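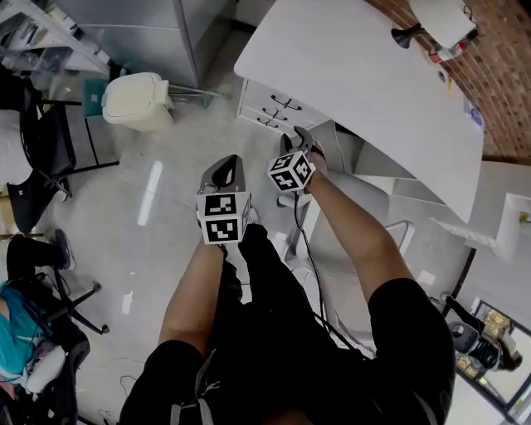
**Curved desk against a brick wall, move it or leave it?**

**tolstead_mike**
We took over the ground floor unit at Plirbridge in July and the big white desk came with it. It has a curved top, a white drawer unit at the left end with three black handles, and it runs up along the brick. I've got the monitor on the brick side and a white office chair under the desk.

My problem is that it eats the floor. I'd like to turn it or swap it for something straight. A plain desk from Jerneck is 200 delivered. Has anyone done this with a curved top?

**brickdust**
Leave it. Curved tops only look right in the spot they were bought for. Turn it and you get a dead wedge behind it that collects cables and pens.

**ledger_lines**
Disagree. I turned mine 12 years ago and never had a wedge. You put the wide end to the wall and the narrow end out. Measure the drawer unit first. If it's separate from the top, it can go anywhere.

**tolstead_mike**
Drawers are separate, I checked. The top is the heavy part.

**brickdust**
Then you need two people, and blankets if your floor is shiny like that. Those light gray floors show every scratch.

**paper_weight**
What's the lighting like? I'd pick the desk spot by that before anything else. Glare on a white top is worse than losing a bit of floor.

**tolstead_mike**
Fluorescents, and there's a narrow window.
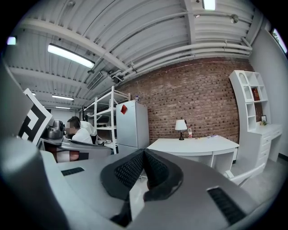 *Ceiling and back wall, with the pipes along the top of it.*

**paper_weight**
OK, I would not put the monitor facing that window. Brick behind the screen is easier on the eyes than plain white wall, so I'm with brickdust on staying put.

**ledger_lines**
The tubes matter more than the window in a place like that. White metal ceiling, white beams, it all bounces. Get a desk mat. Chowdhury sells a dark one for 23 and it covers most of the working area.

**brickdust**
A mat on a sloping curve looks terrible.

**ledger_lines**
It looks fine. Trim it with a utility knife.

**tolstead_mike**
Would you paint the pipes while I'm at it? My business partner wants them dark.

**paper_weight**
No. Ask the landlord first, and white pipes on a white ceiling disappear anyway.

**no_sugar_thx**
I'd paint them. It took me around 30 hours with the prep, though, so think about whether you want to lose that many evenings.

**tolstead_mike**
Skipping the paint. I'll try the desk the other way with blankets under it and leave it a week before I order anything. If it's worse it goes back along the brick.

**brickdust**
It'll go back. Take the drawers out before you lift.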